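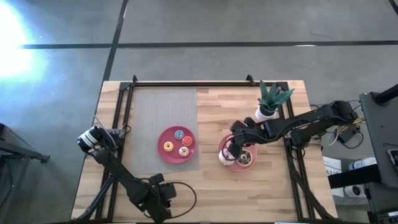
According to Viola Ruggiero a place setting is finished when the person who laid it stops touching it, and she would not be moved from this in either of the two rounds of coding. Adelmo Vitale held out for the guest. Laid means somebody could sit down and eat, he said, and until then it's just stuff on a table. We side mostly with Ruggiero, for practical reasons given below, but the disagreement runs through the whole of this section and it seemed fairer to put it first.

4.2 The mat, the plate and the edge

Figure 3. Grey woven-look placemat with a dark pink plate on its lower right part; four toy donuts on the plate, lower left of the plate left empty. Butcher-block table.

Our interest in this part of the study is small and fairly dull: where the plate goes on the mat, and what goes where on the plate. The food is pretend food throughout. Real food was tried at Edley in October and given up after the first afternoon (crumbs, and people ate it). Toy donuts have the advantage that everybody knows what they are and no one has a firm rule about how to serve them. Peas and gravy come with rules. Donuts don't, or not many.

Written instructions were kept short. Put the mat down, put the plate on the mat, put the donuts on the plate. Nothing about the middle. Nothing about neatness either, though several people asked.

First the plate. Most etiquette manuals, and all the ones on the shelf at Gultthorpe, want it centred, with room left over for cutlery at both sides. Without cutlery that reasoning goes. The mat becomes a sort of tray, or a small territory, and the plate can drift. In Figure 3 it has ended up low and to the right, almost at the mat's right edge but still on it. We coded this as "on mat, off centre". Vitale wanted a separate code for near-edge cases and we now think he was right, but by then the sheets were printed. A later version should have it.

Off centre isn't the same as careless. Some 200 settings were coded over the whole study and the plates that sat off centre were not, as a group, the ones with untidy food on them. Someone can be quite fussy about the plate's contents and not bother at all with the mat. The two seem to be judged separately, mat against table, food against plate, with the join between them (plate against mat) getting the least attention of all. Choi makes a similar point about saucers in her notes.

Now the donuts. Three arrangements cover nearly everything we coded: heap, row, ring. A heap is quickest. A row is rare on a round plate for obvious reasons. The ring follows the rim, and it leaves a gap somewhere unless there is enough to fill it. Figure 3 was coded as a loose ring. Blue nearest the top, then red-orange, then the cream-white one, with the yellow by itself on the left. The gap at lower left stays open. Santoro read the same layout as "three and one", i.e. a short curve with an outlier, and it is hard to say he's wrong. With four items the diference between a ring with a gap and a curve plus a stray is a matter of how far apart the stray has to be before it counts as one. We had no threshold for this. We should have.

Colour we left alone. Ruggiero suspected that people spread bright colours out so they don't touch. Maybe. All four colours differ in this set, so there is nothing to group, and the test would need pairs. The Onov set has pairs, and is used in section 5.

The rim matters more than we expected. A plate with a raised rim gives an edge to work to, and coders agreed more readily on "ring" with these than with the flat Dvořáček plates, where the same spread was as often called "scattered". So part of what we're calling arrangement is probably the crockery. Serena Russo raised this at the pilot stage and the flat plates were kept in anyway, for comparison. They are reported seperately in Table 3.

One more thing, on finishing. Under Vitale's rule Figure 3 is not laid, there's no fork, no cup, nowhere obvious for a napkin. Under Ruggiero's it could be, depending on whether anyone meant to go back to it, and a still can't settle that. We coded stills as "as found" and left finished/unfinished blank. Of the disputed sheets, 19 were disputes over exactly this and were dropped from the agreement score. The rest went back in after discussion.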